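Claiming a desk on expenses when working from home
Isora Members' Help Community - Forms and Payments

Laimutė Butkienė
I have been a home-based caseworker since February and wish to claim for a desk under the home working allowance. The guidance gives a limit of 900 per member but does not state whether delivery is included. My supplier, Nular, has charged for it on a separate invoice.

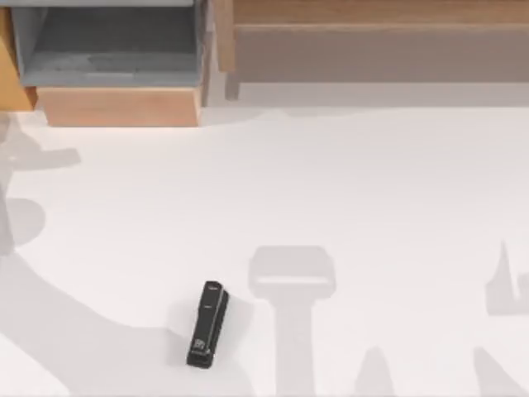
I should also be grateful to know whether both invoices may be entered on one form, or whether two are needed.

Angus Sutherland
Delivery is included in the limit. Please enter both invoices on one form, using a separate line for each, and give the supplier's name exactly as printed. Claims must reach the payments office within 12 weeks of the invoice date. Where the invoices carry different dates, the earlier one applies.

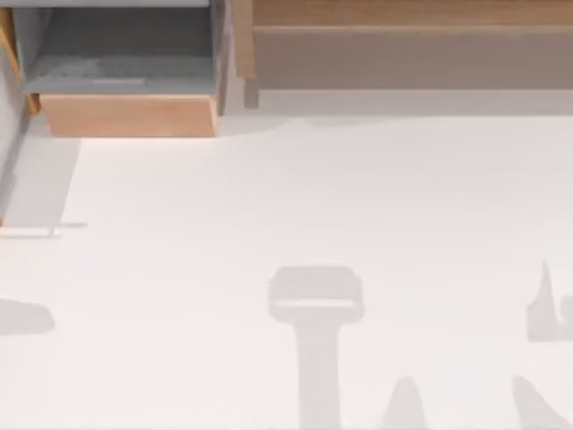

White desktop with drawer unit

Storage bought with the desk may be claimed under the same heading - storage bought later may not. Your line manager must sign page 2 before the form is sent.

Honeylyn Cabrera
Mine was paid in almost 12 days. I put everything on one line and it was returned to me the first time, so I would follow the advice given by Mr Sutherland.
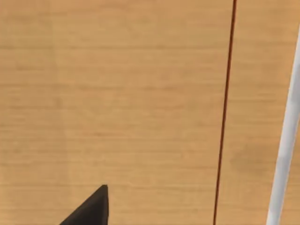 Wooden surface with a red line and a white rod

Members who bought through Warkach should note that its order confirmation is not accepted as an invoice. A proper invoice may be requested from their accounts desk by email.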